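호시노, 손목 카메라 그리퍼 2종 비교 시험 결과 공개
다네스 평행형과 페타노 적응형, 액자 뒷면 부속 취급 작업으로 평가

2025년 8월 22일

로봇 통합 업체 호시노가 액자 및 패널 조립 공정에 쓸 전동 그리퍼 두 종의 비교 시험 결과를 공개했다. 시험 대상은 다네스의 평행 개폐형 2지 그리퍼와 페타노의 링크 구동 적응형 2지 그리퍼다. 두 제품은 같은 6축 암에 번갈아 장착됐고, 제어기는 우델의 단일 모델로 통일했다. 카메라도 같은 소형 컬러 모듈을 손목부에 고정해 사용했다.

시험에서 기록된 파지 시도는 모두 3583회다. 작업은 세 가지로 나뉜다. 첫째는 바닥에 놓인 액자 틀의 변을 잡아 방향을 바꾸는 작업, 둘째는 뒷판에 달린 소형 금속 부속의 위치를 카메라로 찾아 손가락 중심을 맞추는 작업, 셋째는 틀을 들어 지그로 옮기는 작업이다. 호시노는 작업대 대신 바닥을 작업면으로 택했다. 대형 액자를 눕혀 놓고 처리하는 고객 현장의 배치를 따른 것이다.

틀 파지 작업에서는 다네스 제품의 성공률이 높았다. 손가락이 끝까지 평행을 유지하므로 폭이 좁은 틀에서도 접촉면이 일정했고, 파지력 편차도 작았다. 페타노 제품은 틀 단면이 경사진 경우 손가락 끝이 먼저 닿으면서 틀이 밀리는 사례가 반복됐다. 반면 바닥과 틀 사이의 높이 오차가 커지면 결과가 뒤집혔다. 적응형 손가락은 접촉 후 자세가 변하면서 오차를 흡수했고, 평행형은 같은 조건에서 보호 정지로 이어지는 비율이 높았다.

보호 정지는 전체 시험을 통틀어 24회 발생했다. 호시노는 이 가운데 다수가 하강 동작 마지막 구간에서 나왔다며, 제어기의 힘 임계값을 두 그리퍼에 동일하게 적용한 점이 영향을 준 것으로 봤다. 임계값을 제품별로 조정한 추가 시험은 이번 자료에 포함되지 않았다.

부속 정렬 작업은 카메라 성능의 영향이 컸다. 영상은 초당 30프레임으로 수집됐으며, 인식 모델 학습에는 별도로 수작업 라벨을 붙인 536장이 쓰였다. 광택이 있는 금속 부속은 조명 각도에 따라 밝은 부분만 검출되는 일이 잦았고, 이때 중심 좌표가 부속의 한쪽 끝으로 치우쳤다. 암과 그리퍼가 만드는 그림자도 변수로 꼽혔다. 뒷판 위에 그림자 경계가 생기면 모델이 이를 틀의 안쪽 모서리로 오인하는 경우가 있었다.

시험을 총괄한 탈라 살리바 선임 엔지니어는 "그리퍼 사양표에는 파지력과 스트로크가 나오지만 손가락이 카메라 시야를 얼마나 가리는지는 나오지 않는다"며 "부속 정렬에서는 이 값이 파지력보다 결과를 더 크게 좌우했다"고 말했다. 그는 손가락이 벌어진 상태에서 그 사이로 대상이 보이는 구간을 '유효 시야'로 정의하고, 접근 높이별로 이 값을 따로 측정했다고 설명했다. 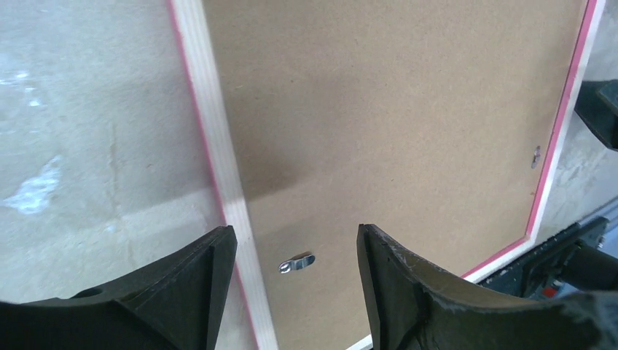
유효 시야는 접근 초기에는 두 제품 간 차이가 거의 없었다. 그러나 손가락을 좁힌 상태로 하강하는 조건에서는 페타노 제품의 링크부가 시야 하단을 더 많이 차지했다. 호시노는 하강 전 개폐 폭을 넓게 유지하고 최종 정렬 뒤에 닫는 순서로 프로그램을 바꿨으며, 이후 두 제품의 정렬 오차 차이는 줄었다. 다만 사이클 시간은 두 제품 모두 늘었다.

제어기 쪽에서는 통신 지연이 지적됐다. 우델 제어기는 그리퍼 명령을 암 동작 명령과 같은 대기열에서 처리하는데, 영상 보정 명령이 연속으로 들어오면 개폐 명령이 뒤로 밀렸다. 시험팀은 그리퍼 명령을 별도 입출력 채널로 분리해 문제를 우회했다. 이 설정은 다네스 제품에서 바로 동작했고, 페타노 제품에서는 펌웨어 갱신이 필요했다.

호시노는 이번 결과만으로 한 제품을 권고하지 않는다고 밝혔다. 자료에는 틀의 규격이 일정하고 바닥이 평탄한 공정에는 평행형을, 품종이 섞이거나 높이 편차가 큰 공정에는 적응형을 우선 검토하라는 기준이 실렸다. 손가락 패드 마모와 장시간 연속 운전에 따른 파지력 변화는 평가 항목에서 빠졌다.

후속 시험은 12월에 시작된다. 카메라를 손목 측면으로 옮긴 배치와 확산 조명을 추가한 배치를 비교하며, 대상 부속에는 나사 고정식 걸이와 회전식 고정편이 포함된다. 시험 절차서와 그리퍼별 설정값은 호시노 기술 자료실에서 내려받을 수 있고, 원본 영상은 별도 신청을 거쳐 제공된다.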